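Starter Boxes for First Homes: progress report to the Nägeli Fund

Period covered: from the start of the grant to the end of March

1. Where we are

With this report we want to inform the Fund about the first half of the project. The purpose is the same as in our application: to collect small household things in good condition, to check them, and to pack them in boxes for people who move into a first home of their own in Mamero and have very little to put in it. One box goes to one household. The person chooses from a list, and we pack what is on the list if we have it.

We promised 93 boxes for the whole grant. At the end of March 64 boxes were handed over. We are therefore a little ahead of the plan, but the summer months will be slower for donations and we don't wish to change the target.

The grant is 4,000 and it is spent more slowly than we expected. The details are in section 5.

2. The packing room

In the autumn we moved from the cellar to the room on the ground floor. The cellar was free of charge but the light was poor and paper became soft there. The new room costs a small rent, which was in the budget from the beginning.

We work at one round table with a green top. All packing is done at this table, and things which are not for the present box should go back to the shelf before the next list is taken. In practice this rule is not always kept. A can or a bottle stays behind from the list before, and then it travels to a household that did not ask for it. We had this two times in the winter. Now the list lies on the chair next to the table and each line is ticked only when the thing is inside.

There are also green plants in the room. They were a gift with one of the donations and they were too big to be given out in a box, so they stayed.

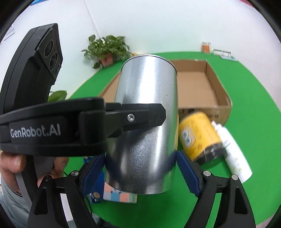 Metal canisters are the thing we are asked for most. People want them for tea, coffee, sugar and rice, and they last longer than the plastic ones. In the application we wrote that kitchen storage would be a small part of the boxes. This was a wrong estimate from our side. From the first two months we had more requests for storage than for cups and plates together, and we changed the collection leaflet so that it asks for canisters, tins with lids and jars in the first line.

A canister is checked in this way. We open it and smell inside. If it held something with a strong smell, for example spices, it is washed and left open for one week on the shelf. We look at the rim for rust and sharp places, and we try the lid. A canister without a lid is not packed, but we keep it, as sometimes the lid arrives later in another bag from the same house.

Bottles and cans with contents are more difficult. We accept them only closed, with a label that can be read. Cleaning products go at the bottom of the box and standing up, and never in the same box with food. If a list has both, the household receives a separate bag for the cleaning products. We don't count this bag as a second box in our numbers.

3. How a box is packed

The Fund asked in its last letter for a description of the packing itself, so that other projects can use it. We have written it down as we do it today, and it is surely not the final form.

The boxes come from Luller, the furniture shop behind the station, which keeps its used cartons for us. We collect them every Tuesday in the morning. They are of different sizes and some of them are already a bit tired when we get them. A soft wall is not a problem if the contents are light. If the bottom is soft, the box goes to recycling. We tried for one month to buy new boxes of one size and they were nice to stack, but the money was better used for other things, and the households throw the box away after unpacking anyway.

First the bottom is taped, two strips lengthwise and one across. Then a piece of flat card is put inside if the bottom flaps do not meet well. Heavy things go first and against the wall, with the heaviest not in a corner. Canisters and cans are packed standing. We used to lay them down to use the space better, but they roll when the box is carried, and they push the smaller things to one side.

Small boxes, for example with cards or a game in it, go flat on top of the cans. Loose very small things (hooks, keys for radiators, adapters) are put in a paper bag with the name of the thing written on it. In the first weeks we put them directly in the box, and we received several phone calls from people who believed that something was missing when it was under the flap.

Printed matter is packed last. We include a welcome sheet with the addresses of the launderette, the library and the repair shop in Mamero, and the household can also ask for magazines or something colourful to read for children. This was not in the application. It was the wish of a mother in November, and after that we put it on the list as a line that can be ticked. It is ticked very often.

Before closing, one person lifts the box and holds it for a moment. If it is too heavy to hold comfortably, we divide it in two. No scales are needed for this - we have bought one and we don't use it.

4. Electrical things

Electrical things were the part of the project that worried us most, and the Fund also put a question about it. From the start of the grant we received many hair dryers, kettles, lamps and chargers. Each one is tested before it comes to the packing table. We rent the tester from Gatine, the repair workshop in the same street, and one of their people comes once in a month to look at the ones where we are not sure.

So far 31 electrical things were refused. The reason was mostly the cable: old, cracked near the plug, or repaired at home with tape. A smaller part had a smell when they were switched on. Refused things go to Gatine for parts, and we get nothing for them and pay nothing.

Hair dryers have been a surprise to us. We nearly left them out of the list, thinking that everybody has one or doesn't need one. They are asked for nearly as often as kettles, and it happens that we have no good one on the shelf for two or three weeks. We have asked the hotel near the bridge whether they will give us theirs when they change to new ones in spring. The answer was friendly but we have nothing in writing.

Power banks and everything else with a battery inside we treat separately. The battery is looked at from all sides, and if the case is swollen or bent the thing leaves the room on the same day. A good one is packed near the top, in a cloth or paper, and never next to metal.

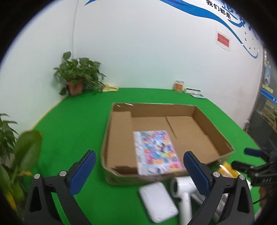
Zsófia Barta

5. Money

The largest cost until now is the rent of the room, followed by the hire of the tester and the petrol for collecting. Tape and paper bags cost less than planned. The scales were bought from the line for small equipment, and we would ask the Fund to accept it although it was not a good purchase.

The transport line is nearly used up. When we wrote the application we thought that most households would come to us and take the box with them. Many can't. They have no car, or they work at the hours when we are open, and a full box on the bus is not pleasant. So we drive more than we planned. We ask for permission to move the money that is left in the line for new boxes to the line for transport. The total of the grant doesn't change.

A full table with receipts will be sent with the final report, as agreed.

6. What did not work so well

The opening time in the evening was not used. We kept the room open until eight o'clock for two months and almost no one came after six. We have stopped this and open on Saturday morning in its place, which is better also for the people who bring donations.

The printed list was too long. It had two pages, and many people filled in the first page only, so the things on the second page (bathroom, cleaning, electrical) were asked for less than they were needed. Since February it is one page with bigger letters. We believe that a part of the increase in hair dryers comes simply from this.

We also had trouble with donations that were left at the door when the room was closed. Some of them were wet through and had to be thrown away. A sign has helped a bit.

7. Next months

Until the end of the grant we plan the following:

to hand over the remaining boxes of the 93
to find a second source for cartons, in case Luller moves its store as it was announced in the local paper
to speak again with the hotel about the hair dryers
to write the packing description as a separate sheet, with drawings, which the Fund can pass on
to repair the lock of the cupboard where the tested electrical things are kept

About the sheet with drawings we would be glad to have the opinion of the Fund before we begin. We can make it in English only, or also in the other languages that are spoken by our households, but for the second way we would need help with the translation and it was not in the budget.

The Fund is welcome to visit us on a packing day. Please write one week before, so that we can prepare some lists which are not yet packed.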